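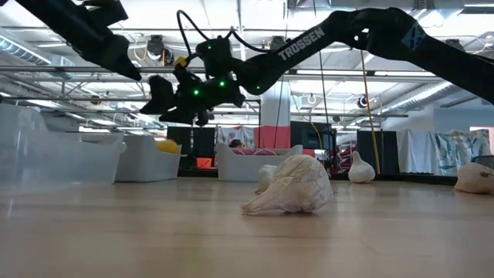
Kekana Produce Sorting, two-arm tabletop set
Data card and README, release 2
Last edited 3/6/25

Summary

Kekana is the manipulation project of the Telby student robotics club. The set holds 600 episodes of two arms moving garlic, lemons, oranges and strawberries between a wooden tabletop and a few small containers. All of it was teleoperated by club members. We use it to train and compare policies for the Hakel student competition, and other teams are welcome to use it too.

Release 1 came out in November and had fewer tasks and a lot of bad labels. Please don't mix the two. The episode numbers were reused, so if you merge the folders you will overwrite files without getting a warning.

Who made it

Thirteen of us drove the arms at one point or another. Mamta Pant wrote the recorder and the export script. Nazar Pylypenko did the camera calibration and most of the repairs. Caoimhe Mac Mathúna and Tamara Romaniuk labeled the episodes and wrote the task sheet. Aileen Dimaculangan is our faculty adviser and signed off on the release.

What the tasks are

Each episode has one task and one line of text that goes with it. The text is what the driver read before starting.

pick_garlic: pick up a garlic bulb from the table and put it in the clear container.
pick_citrus: pick up a lemon or an orange and put it in the gray bin.
pick_berry: move a strawberry to or from the white container.
handover: lift an item with one arm, pass it to the other, then place it.
clear_table: put everything away, any order, either arm.

clear_table is the long one. A new driver takes several minutes on it, and those episodes make up more of the disk space than their number suggests. If you are short on space, start with pick_garlic and pick_citrus.

Items are placed by hand between episodes. We asked drivers to change the layout every time and to leave some bulbs on their sides and some standing. People have habits, though, and the strawberries in particular tend to start in the white container toward the back of the table. A policy trained only on this set may learn that strawberries are always back there. We saw that in our own baseline.

Setup

The arms are Trossen arms with two-finger grippers, one reaching in from each side of the table. The table has a light wood top and sits inside a black metal frame on a carpeted floor. The computer is on the floor behind the table. Keep the far side clear when you walk around it, there are cables on the carpet.

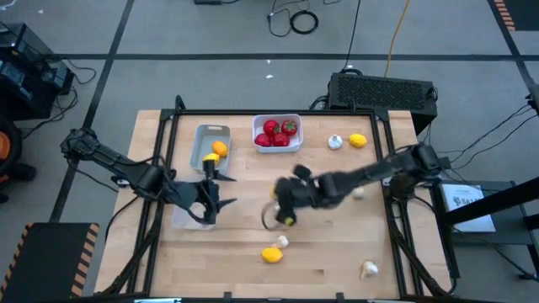

Left and right are always named from the overhead view, with the containers at the back of the table. In release 1 half the drivers used their own left and right and half used the camera's. That was the largest source of bad labels, and it is the reason the driver now has to pick the arm from a menu before the recorder will start.

The tape on the floor marks where the frame goes. If the frame gets bumped, push it back to the tape and run check_frame before recording anything. The check compares the table corners with a saved view and prints the offset. Small offsets are stored with the episode. For larger ones it refuses to record, and you have to redo the calibration. Nazar's notes on that are in docs/calibration.txt.

Files

Every episode is a folder with the same contents:

top.mp4 — video from the overhead view
side.mp4 — video from the low view next to the tabletop
joints.csv — joint positions for both arms
grip.csv — commanded and measured gripper opening
meta.json — task, text, driver code, arm, frame offset, outcome
notes.txt — anything the driver typed, often empty

Some early episodes have no side.mp4. The field has_side in meta.json tells you which. The loader skips them by default. Pass keep_missing=True if you want them, and you will get blank images in place of the side view.

Driver codes are letters and do not match anyone's initials. Mamta keeps the list and it is not part of the release.

Timing

Video and joint data come from different clocks. The export script lines them up on the first arm motion it finds in both, which works well for most episodes. It works badly when the driver sat still for a long time at the start. Those have sync set to "manual" in meta.json, meaning that Tamara or Caoimhe lined them up by eye. Expect them to be a few video frames off. There are 19 of them, listed in docs/manual_sync.txt.

Outcome labels

Outcome is one of three words. "done" means the item ended where the text said. "partial" means that some of the items did, and it is only used for clear_table and handover. "failed" is everything else, including drops that left the table.

We kept the failures. In release 1 we threw them out, and the policies we trained had no idea what to do after a missed grasp. Dropping them again is one line in the loader config if you prefer it that way.

Labels were given by one person and checked by a second on a sample of 200 episodes. Most of the disagreements were over garlic that came to rest on the rim of the clear container. The rule now is that resting on the rim counts as failed. Older labels were changed to match.
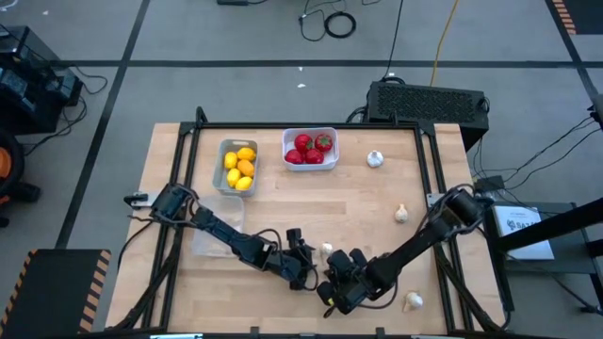 When both grippers are working close together near the middle of the table, the overhead view loses small items under the links. The side view helps for some of these and not for others. If your method needs the item in view at all times, filter on the handover task first, that is where it comes up most.

Known problems

Lemons roll. A lemon that gets nudged can end up somewhere other than where the text implies, and the driver will chase it. These episodes look odd if you only plot the joint paths.

Garlic is hard to hold. The papery skin can slip in the fingers, and a bulb lying on its side takes a different grasp from one standing up. The label does not say which grasp was used. Tamara started adding it in notes.txt but only for her own episodes.

The clear container is hard to see from above. Our first detector put its edge in a different place from one image to the next. We ended up giving the policy the whole image without a detector, and that went better.

Lighting is whatever the ceiling lights were doing. The low view looks up toward them and has strong glare in the upper part of the image. Cropping the top off before training is a good idea. The crop we used is in configs/side_crop.json.

The room behind the table changes. It is a shared workspace and other teams move their panels and equipment. Nothing in the background is labeled.

Grip force was not recorded. The measured opening in grip.csv is the closest thing, and it drifts a little over a long session until the arms are homed again.

Splits

We give a train list and a test list in the splits folder. The test list holds out two drivers completely, so no one appears in both. Please use these lists if you report numbers for Hakel. There is also a smaller list called quick for checking that your code runs. It is not balanced across tasks and should not be used for results.

Using the loader

Install the package from the loader folder, set KEKANA_ROOT to where you unpacked the data, and run check_data first. It opens every folder and tells you what is missing. It is slow on a network drive. Copy the data to a local disk if you can.

To play one episode back as video with the joint curves underneath, run show_episode with the episode number. Do not send recorded joints straight to real arms. The table height at your site will not match ours, and the grippers in many episodes come very close to the wood. If you want replay on hardware, use replay_safe, which raises everything and runs at low speed. Keep a hand on the stop button anyway.

License and terms

Free for teaching, research and competition use. If you publish with it, name the Telby club and the release number. Storage is provided by Tondent, who had no say in the contents. There are no close-up views of people in the set. If you find someone recognizable in the background of a video, send us the episode number and we will pull that episode.

Contributing

We are not taking outside episodes yet. Fixes to labels are welcome. Send the episode number, the field, the old value and the new one, with a short note on what you saw. Caoimhe goes through them in batches, and changes go into the next release along with a line in CHANGES.txt.

Still to do: grasp labels for garlic, a proper clock sync, and a second set of containers in other colors.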